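Base plate (mounting hardware)

A base plate is a flat piece placed under an upright or round-bottomed object so that it can stand on, or be fastened to, a tabletop, bench, or floor. 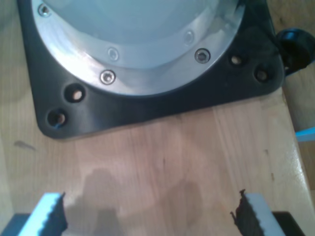
Nollilus Editors
Hardware and Fittings section
Last revised August 18, 2025

A base plate does two jobs. It spreads the weight of whatever stands on it over a larger area, and it gives a place for fasteners that the object itself may not have. Base plates are used under lamps, posts, vises, stools, display stands, and many kinds of bench equipment. In everyday speech the words "mounting plate," "foot plate," and "base plate" are often used for the same thing, though some catalogs keep "foot plate" for pieces that are welded on.

Shape and size

Most base plates are square, rectangular, or round. A square plate is easy to line up with the edge of a table, and its corners leave room for fasteners outside the footprint of a round object. The corners are commonly rounded. A sharp corner catches sleeves and cables, chips more easily if the plate is painted, and can dent a softwood surface when the plate is set down at an angle.

A wide plate resists tipping better than a narrow one of the same weight. If the object above is tall or carries a load off to one side, the plate is either made larger or fastened down.

Materials and finish

Steel is common where weight is wanted. Aluminum is lighter and easy to drill. Plastic and plywood plates are used for light loads and for trial fittings, where the hole pattern may still change.

Black is a usual color. On steel it may be paint, powder coating, or a chemical black oxide, and on aluminum it is often a dyed anodized layer. These finishes can look much alike, and a matte or slightly glossy black surface does not by itself tell what the plate is made of. Aluminum parts are also left bare or brushed, so a black plate carrying a bright silver ring is a frequent combination.

The flange

A flange is a rim or collar that sticks out from a part so that it can be joined to another. On a round base it usually takes the form of a ring, with screws set at intervals around it. The center of the ring may be open, or it may surround a column, a socket, or a cover.

The screws of a flange lie on an imaginary circle called the bolt circle. Its diameter, together with the number and size of the screws, decides whether two parts will fit together. Some flanges have a second, inner row of screws that holds a separate part. The two rows should not be confused when a base is taken apart - loosening the inner row may release something that was meant to stay closed.

Socket head screws

Flanges are often attached with hex socket screws, also called Allen screws. The head is a short cylinder with a six-sided recess, and it is turned with a key that fits inside. No room is needed around the outside of the head for a wrench, so the screws can sit close to a raised center.

The key must match the recess. A standard M6 socket head cap screw takes a 5 mm key, and an inch-size key that seems nearly right may round off the corners of the recess. Screws in a ring are brought up lightly at first and then tightened in a crossing order, a little at a time, so that the flange seats evenly.

Through-holes

A through-hole passes completely through the plate. If the plate is lying on a table and the holes are empty, the surface underneath can be seen through them. Holes near the corners are generally meant for bolts or wood screws going into the support, or for clamps and brackets. Four holes make a common layout, but plates are also drilled with extra pairs so that they fit more than one bench.

Clearance holes are slightly larger than the screw, which slides through without biting. Threaded holes have a spiral groove cut in the wall. It is worth checking which kind is present before choosing a fastener.

Placing a plate on wood

A wooden tabletop holds wood screws well enough for light loads. For heavier ones, bolts with nuts and large washers under the table are preferred. Pilot holes reduce the risk of splitting, especially near the end of a board. Wood also swells and shrinks with the seasons, mostly across the grain, and bolts tightened in a damp summer can be a little loose by December.

Where the table must not be drilled, the plate can be clamped at its edges or set on thin rubber or cork. Felt protects the surface from scratches but allows the plate to slide.

Care

Dust collects in screw recesses and along the inner lip of a flange, and a small dry brush removes it. Painted and anodized surfaces are wiped with a soft cloth and mild soap. Abrasive pads leave shiny marks on matte black and cut across the grain of brushed aluminum.

See also: Bolt circle; Clearance hole; Hex key; Washer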